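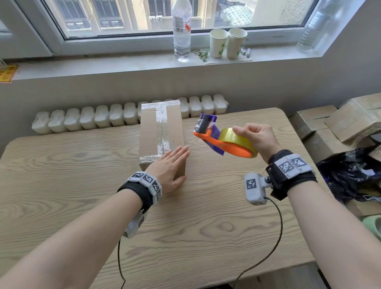

Nidel Device Support Group
Minutes of the April meeting, Skirkstead office

The meeting was called to order at 2:00 p.m. with Eylül Ağca in the chair. The minutes of the previous meeting were approved without changes.

1. Firmware archive
The archive now holds 200 files for Tokgöz handsets. Members reported that 8 of them fail the checksum test. It was agreed that these would be removed from the download page until clean copies are obtained.

2. Posau tablet update
The update stops on units with less than 2000 MB of free storage. The installation guide will be revised to state the requirement before the first step. A request to add a rollback file was deferred.

3. USB drivers
The older driver package is not signed and is rejected by current versions of Windows. Members voted to withdraw it and link only to the signed package.

4. Battery level before flashing
The chair proposed that all guides call for a full charge on models with the 3000 mAh battery. Approved.

5. Other business
Forum moderators asked for a standard reply on locked bootloaders. E. Ağca will circulate a draft.

The meeting adjourned at 3:15 p.m.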